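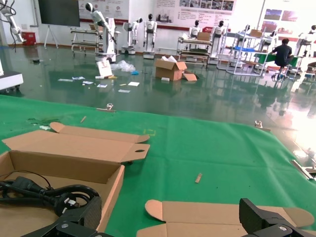 Spare mains leads are usually kept in a single drawer until the drawer will not shut. The method set out on this page gives each lead its own shallow carton, a shelf position and a line in a register, and it suits any store holding more than 40 leads. The cord is coiled and laid on the floor of an open box with the lid folded back, so the plug can be checked before the carton is closed. Set up the register first and fill the cartons second.

Step 1. Sort by connector

Separate the leads by the connector at the appliance end, then by the plug at the wall end. Within each group, sort by length. Measure from the rear of the plug to the rear of the connector, with the cord laid straight. Do not rely on the length printed on old packaging.

Put any lead without a legible rating on its plug or sheath in a separate pile. It does not go into stock until it has been identified.

Step 2. Inspect

Run each cord through the fingers from end to end. Reject it for cuts, flattened sections, hard spots or exposed inner insulation. Check that the sheath is gripped firmly where it enters the plug. 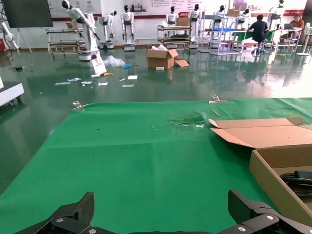
Look at the pins as well. Discoloration, pitting or a bent pin is grounds for rejection. Rejected leads should be cut in half before disposal - a faulty lead left whole tends to find its way back to the shelf.

Step 3. Number the leads

Use a plain running number with no built-in meaning. Codes that carry the length or connector type have to be changed when the scheme grows. The Sandeck store began with letter codes, dropped them at lead 83 and renumbered everything over one October.

Write the number on a flag label 50 mm from the plug. Cover it with clear tape. The same number goes on the short end of the carton, facing out.

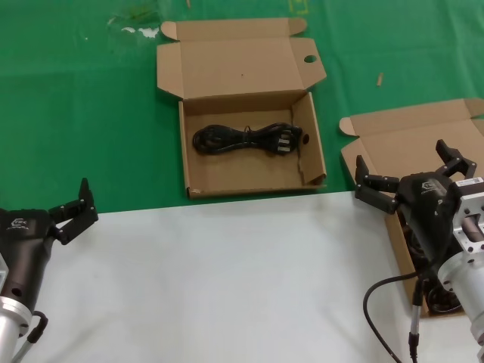

R. Soler

Step 4. Coil

Make the turns even and follow the natural set of the cord. Tight bends next to the plug should be avoided. If a tie is used, it should be loose enough to slide along the bundle by hand.

Step 5. Shelve

Stack cartons no more than 4 high. Keep the heaviest leads on the lowest shelf and leave a gap at the end of each group for additions.

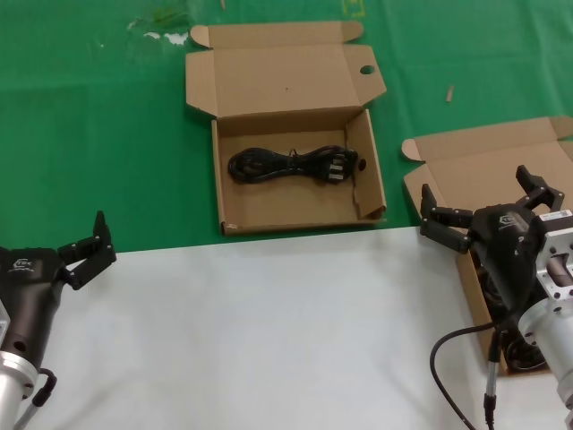

p. 83

Step 6. Keep the register

One line per lead is enough: number, connector, plug, length, rating, date of last inspection, location. Record a loan when the lead leaves the store and clear the entry when it comes back. Inspect again on return, as in Step 2, before the carton goes back on the shelf.

The Urnus and Fanimano sites keep the register as a spreadsheet with a printed copy by the door. Reprint it after every tenth change.

This site uses cookies to remember your settings. Accept | Decline

Contact the stores desk | © Sandeck | Back to top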